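Share (9) | Print this page | E-mail this entry

WORKSHOP NOTEBOOK
November 20, 2020
Entered by Ida Kettler

Wall sample 2, sheep's wool against wood fibre

Third week with the damp readings from the north wall and I still don't believe them. Writing this up before the weekend so that Hauke can argue with it on paper and leave my afternoon alone.

Where we are: two test panels in the old delivery doorway, same lime plaster inside, same larch boards outside. Left panel has the wool batts from Girnier. Right panel has the Gerlach wood fibre board. One probe in the middle of each, one more behind the plaster. Knut built both frames and they are as near to identical as he gets, meaning the left one is slightly out of square at the bottom and he says it doesn't matter. I think it might. There's a gap you can get a fingernail into, and I've stuffed it with offcuts.

The readings say the wool side stays drier. Everyone is very pleased about this. The wool leaflet says the same thing, in green lettering, and that alone makes me want to check the probes.

So on Tuesday I swapped them. Left probe into the right panel and the other way about. If the wool really is drier, the low number should stay with the wool. If it's the probe, the number goes with the probe. It went about halfway. I've no idea what to do with halfway.

Possible causes, in the order I believe them:
- the left probe reads low and the wool is also a bit drier
- I disturbed the batts putting the probe back (likely, it was a tight fit)
- somebody had the doorway heater on

Finn says it wasn't him.

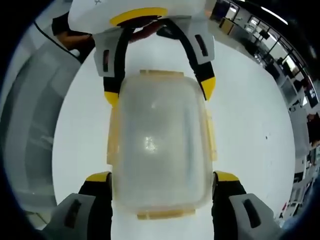

Salt check on the probes

Did the old salt test. Wet table salt in a closed box, probe inside, leave it overnight, and the air should settle at around 75 per cent. Left probe gave 71, right probe 76. So the left one does read low, and the people who were pleased on Monday can be less pleased. I'll repeat it over the weekend with the probes in swapped boxes, in case one lid leaks.

Rainer wants to correct the old figures by adding four to everything on the left. I don't like it. We know it's four out at one point on the scale. We don't know what it does at 50. Until we've done a second salt the old figures stay as they are, with a note in the margin. Please don't tidy the spreadsheet.
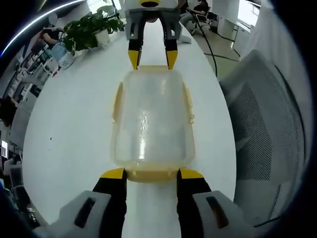

Clip-lid box, lengthwise on the white table.

The Namham job

Knut rang from Namham. The client has read that a wool wall "breathes" and now wants the membrane left out. I asked what he thought breathing meant and he said fresh air coming in. That's a draught. Knut is to explain that the membrane on our drawing lets vapour through and keeps wind out, and that without it the house will cost more to heat whatever is in the wall. If he still wants it left out he can put that in a letter.

Same client has been quoted for recycled floor tiles from Stonetti, up to 80 per cent recycled glass. I'd like to know what "up to" is doing there. Asked for the make-up of the exact tile he is buying, and where the glass travels from. Got a brochure with a leaf on it. Asked again.

Cost, for the record: the wool option adds 1,000 euros to his north wall over the wood fibre. On what we have measured so far I couldn't tell him what he gets for it. It's nicer to handle, I'll give it that. My arms itch for a day after cutting the board.

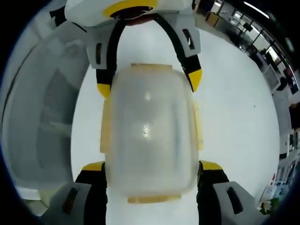 Same table, box held at the upper shoulders.

To do
- second salt test, swapped boxes (me)
- magnesium chloride for the low end, Finn to order
- square up the left frame or measure how far out it is (Knut, with a real square)
- tape over the heater switch
- leave both panels alone otherwise until February, when the wall has had some proper cold on the outside

Hauke wants to put the wool result in the newsletter. No. There isn't a wool result.

Comments (4)

Hauke Rieger: I only said we could mention that the test is running. And four points out still leaves the wool ahead on most days, I went through them.

Ida Kettler: Most days with the gap at the bottom stuffed with offcuts. Let me do the second salt first.

Knut Nolte: It is 2 mm out of square. Measured it just now. The client is keeping the membrane, by the way, but he wants it in the wool version.

Finn Hellwig: Salt ordered. Still wasn't me with the heater.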